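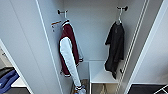

*Chaltu Adugna*

**May the robot hang two garments on one hook?**
No. One hanger for each hook, as with the maroon jacket and the black garment in the wardrobe.

**What if a sleeve hangs almost to the floor?**
It is allowed, but the arm must keep away from the sleeve when it moves near the shelf.

**Who can stop a run?**
Every person in the room. You do not need to ask Sibusiso first. Write the stop in the Ulmont log, also when nothing was damaged.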